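Karras Bench Guide
Section 4: Setting Up the Bench and Getting to Know Your First Desktop

Welcome to the fun part! By now the frame is together, the feet are level, and you've had at least one cup of coffee while admiring it. In this section you'll get the holder board ready for use, bring an open desktop computer to the bench, and find your way around the parts inside before you take anything out.

Set aside a quiet hour for your first go. It gets a lot quicker, and many people find they can do the whole check while the kettle boils once they've done a few machines.

What you'll need

The tool roll that came with your Karras bench
A grounding wrist strap
A soft brush and a can of air
Masking tape and a pen for labels
A small tray for screws (a muffin tin is great for this)

CAUTION: Unplug the computer from the wall before you bring it to the bench. Never open the power supply itself. It can hold a charge long after it has been unplugged, and there is nothing inside it that you need for this guide.

4.1 Getting the bench ready

1. Wipe the rails and panels with a dry cloth. The ribbed aluminum likes to collect dust in its channels, so run the brush down each one from top to bottom.

2. Check that the holder board is firm. Press gently on one side, then the other. If it rocks, tighten the mounting hardware a little at a time, swapping sides as you go.

3. Try a tool in each holder. A tool should drop in and lift out with one hand. Put the ones you reach for most on the side of your stronger hand and rearrange as often as you like!

4. Press the emergency stop button, then reset it. Do this at the start of every session, and make sure everyone who shares the bench knows where the button is.

5. Turn on your work light and aim it across the bench at a low angle. Straight down gives you glare on bare metal, and small white lettering on a circuit board is much easier to read with light coming from the side.

Note: If you have the Mandham light bar, fit it now and come back to step 5 when it's in place. Its instructions are in the Mandham leaflet.

4.2 Finding your way around the computer

Take the side panel off and lay the computer down with the motherboard facing up. Put on your wrist strap and clip it to bare metal on the case. Then take a good look before you touch a thing. There's so much to see in there, and a few minutes of looking will save you a lot of hunting later on. 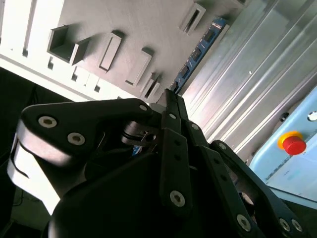
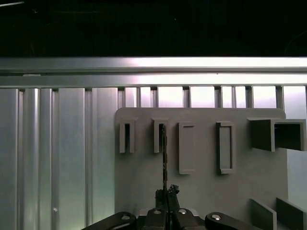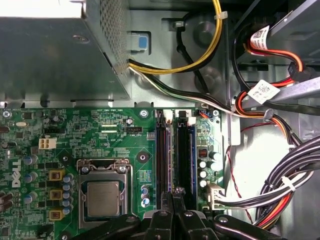
Panels and ribbed aluminum at the bench (first and second pictures); power supply, wiring and Dell motherboard in the open desktop (third picture).

6. Find the power supply. It's the metal box with the mesh vent. Follow its wires with your eyes and see where each bundle goes. Yellow and black wires are held with a white cable tie in our machine. Leave any tie you find in place for now.

7. Look for clips along the chassis. Wires are often tucked through them, and a good tug on a clipped wire is the fastest way to ruin a nice afternoon. Ease each wire out sideways when the time comes.

8. Find the processor in the middle of the board. If a cooler is still sitting on top of it in your machine, leave it on until Section 5. If the cooler is already off, keep your fingers and tools well away from the bare metal and the socket around it.

9. Read the printed labels! This is my favorite step. Makers print little names right next to the connectors, and once you know a few of them the whole board starts to make sense. FAN_CPU marks the connector for the processor fan. RST_SW and PWR_SW are the reset and power switches.

10. Find the memory slots to the side of the processor. Our machine has two, with white clips at the ends. Don't press the clips yet.

11. Write a tape label for every cable you expect to unplug. Use the name printed on the board where there is one. Stick the label on the cable, about a thumb's width back from the plug, so it doesn't get in the way when you plug it in again.

CAUTION: Hold plugs by their plastic ends. Don't pull on the wires.

4.3 Before you move on

Take a picture of the inside with your phone, and take a second one from the opposite side. Clear away the brush and the air can. Any tool you haven't used goes back in its holder.

If you're using the Aster parts tray, work from left to right and put screws in the order they come out. Screws from the case and screws from the motherboard can look alike and still have different threads, so give each kind its own spot.

Stopping for the day? Cover the open computer with a clean cotton cloth and leave your labels on. Please don't use plastic wrap, as it can build up static.

Note: Owners of the older Grakent frame can follow every step in this section as written. The holder board goes on in the same way, but you will need the adapter plates from the spares bag.

Text and bench testing for this section: Rocío Alvarado

Next: Section 5, Taking Off the Cooler and Cleaning the Processor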